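News > Community > Repair and Reuse

Debnath Repair Library Opens Its Doors in Koledeck

2 min read

KOLEDECK, August 27, 2020 – Neighbors in Koledeck can now borrow tools, bring in broken household items and learn to fix them at the new Debnath Repair Library on Betska Street. The library opens with 1,194 tools on its shelves, nearly all of them donated by people who live nearby.

"We asked for a few screwdrivers and the boxes just kept coming!" said Mitali Dewan, who runs the library. "One family brought in their grandfather's whole workbench, vise and all – it's by the front window now and everybody wants a turn at it."

Membership is free for anyone with a Koledeck address, and 842 households have already signed up. Members may keep up to five tools at a time for two weeks. Repair sessions are by appointment, with lamps, toasters, fans and other small appliances all welcome. Please bring the power cord, and the manual if you still have it.

Janaka Munshi, a retired electrician, will teach a beginner class on plugs and switches in September. Sewing and bike repair classes are planned for later in the fall, and Selvaraj Sivakumar is putting together a shelf of repair guides in several languages.
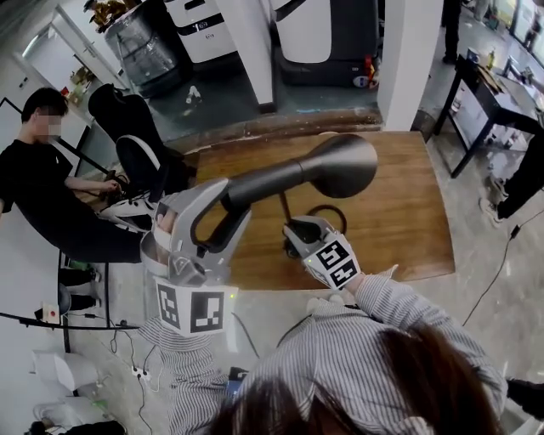

Todent Neighborhood Programs | Repair and Reuse Team

To book a repair or ask about donating tools, stop by the front desk or call and ask for Kavinda Wickramasinghe. Garden tools are especially wanted – rakes and pruning shears most of all.

Recent News
Betska Street Book Swap Returns
Seed Packets Now at the Front Desk
Koledeck Bike Path Map Updated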